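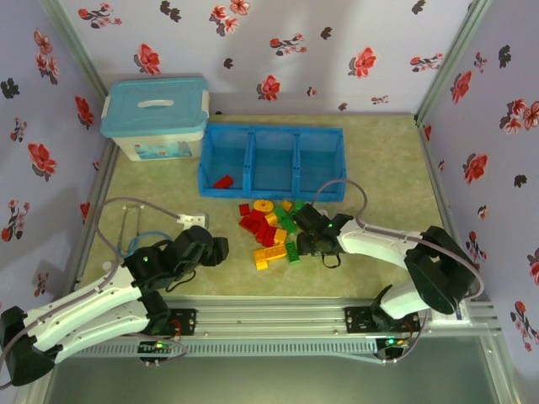 Chapter 4
Sorting: Putting Things Where They Belong

Tip a tub of building blocks onto the floor and you have a problem that people have been working on for thousands of years. What goes with what? How many groups should there be? And what do you do with the odd piece that doesn't seem to fit anywhere?

Most of us learned to sort before we could read. You may have lined up toy cars by colour, or picked all the green jelly beans out of the bag (and left the black ones for somebody else!). Grown-ups do it all day long. Cutlery goes in a divided drawer, mail goes in piles, and a hardware shop would be hopeless if the screws were all in one big bin. Librarians sort, and so do farmers, nurses and stamp collectors. So does anyone who has ever tackled a basket of clean socks.

Sorting is so ordinary that it's easy to miss how much thinking goes into it, and that thinking is what this chapter is all about. You will start with blocks and trays, move on to leaves and buttons, and finish with a list of 52 words that will give your whole group something to argue over.

In this chapter you will learn to
– choose a property and sort a set of objects by it
– write a rule that another person can follow without asking you questions
– sort by two properties at once
– decide what to do with objects that fit more than one group, or none

Words to know: property, category, rule, sort, subgroup, leftover

4.1 One pile, many ways

A property is something about an object that you can check. Colour is a property. So are length, shape, mass and what the object is made of. When you sort, you pick a property and let it decide where each thing goes.

Blocks are wonderful for this, and that is why so many of the activities in this book begin with them. A mixed pile of red, yellow and green blocks can be sorted by colour, and if you have a tray with three compartments the job almost does itself: one colour to each compartment. Now tip them all out and sort the same blocks by length. The tray hasn't changed and neither have the blocks, but you'll find pieces sitting side by side that were in different compartments a minute ago. A short red block and a short green one are suddenly neighbours.

Neither sort is the correct one. If you want to build a striped tower, colour is the handy property. If you want a level wall, you will care a lot more about length. Before you start moving things, ask yourself what the groups are for.

Try it
You will need a small handful of blocks, a tray with three compartments, and a partner.
1. Sort your blocks by any property you like. Don't tell your partner what it is.
2. Ask your partner to look at the tray and say your rule out loud.
3. Hand your partner one more block. Where does it go?
4. Tip out the tray and swap jobs.

Did your partner find a rule that worked but wasn't the one you had in mind? This happens often, and it's a terrific result. Write down both rules and see if you can find one block that would tell them apart.

4.2 Rules that other people can use

When Siu-fong Chiu set up the lending shelf at the Gornen toy library, she labelled one of the boxes "Big pieces". It made perfect sense to her. By the end of September the box held two floor puzzles, a wooden train bridge and a great many blocks that were, in her words, "big if you are three years old".

The trouble was the rule. "Big" means different things to different people, and nothing on the label told anyone where big began. She tried again with "Longer than your hand", and then noticed that hands aren't all the same length either. The label that stayed was a line drawn along the edge of the shelf. If a piece was longer than the line, it went in the box.

A good sorting rule has a test in it. The test might be a measurement, a colour card to match, or a question with a yes or no answer. Look at these rules and decide which ones you could follow without any help:

Blocks with a hole through them go on the left.
Nice blocks go in the middle.
Anything yellow goes in the blue tray.
Put the useful ones near the front.

Talk about it
Khải Huỳnh sorts his blocks into "red" and "not red". His sister says "not red" isn't a proper group, as the blocks in it have nothing in common. Who do you agree with? Is there a time when "not red" would be exactly the group you needed?

4.3 When things won't fit

Sooner or later you will pick up a ring-shaped piece with a round hole in the middle and find that your groups are "long blocks" and "cubes". Now what? You have a few choices. You can make a new group for it. You can change your rule so that every piece has a home. Or you can keep a leftovers box, as museums, kitchens and workshops everywhere do in one form or another.

Leftovers are worth looking at closely. If there is only one, your rule is probably working well. If the leftovers box is the fullest one on the table, it's time to go back to your property and choose again.

Before you go on
Find one place at home where things have been sorted: a pantry shelf, a toolbox, a drawer. Write down the rule you think was used, then ask the person who did the sorting. Bring both answers with you, and keep them handy for Activity 4A on the next page, where you will sort your first full set of blocks by two properties at once.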